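About me and Cuautle

Hello! I'm Citlali Arellano and I write Cuautle, a newsletter for people who own a few shares and would like to know what the companies behind them are up to. It goes out from the back bedroom of my house in Urnley, it's read by 4000 people, and I still get a bit nervous every time I press send.

I started out in the accounts office of a shoe wholesaler in Drollisden, where my job was chasing shops that hadn't paid. You learn a lot about retail that way. A chain could be all over the papers with a clever new advert, and I'd be on the phone to them for the third time about an invoice from April. So I got into the habit of reading annual reports on the bus (the notes at the back, mostly — skip the chairman's letter) and telling my friends what I'd found. They told their friends, and five years later it's my job.

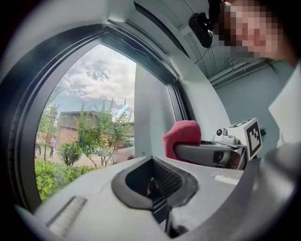
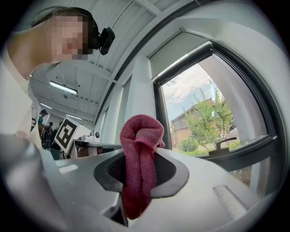
Cuautle covers consumer companies, so clothes, shoes, food, toys and the shops that sell them. Every issue takes one company and goes through its sales, its debts and what it's been saying to shareholders, and I try to do it without a single word I'd have to look up myself. I read a lot of reports at once and my desk is a sea of sticky tabs: a raspberry-red one, much the same shade as that foam pad, means I don't believe the profit figure yet. There were two of those in the last Nillham report, and I wrote to the company about both. They were very nice about it and sent me a long reply, which I printed in full.

I don't tell anybody what to buy. I'm not a financial adviser and I don't know your mortgage, your children or how well you sleep when prices fall. I do own shares in three of the companies I write about, and whenever one of them comes up I say so in the first paragraph. Companies can't pay to be included, though a few have asked!

The newsletter is paid for by subscribers and there's a free issue each month if you'd like to try it first. Letters are very welcome, especially from people who work on a shop floor and can tell me what's sitting unsold. I answer all of them myself, usually in the evening with a cup of tea, so please give me a few days.

Last updated: April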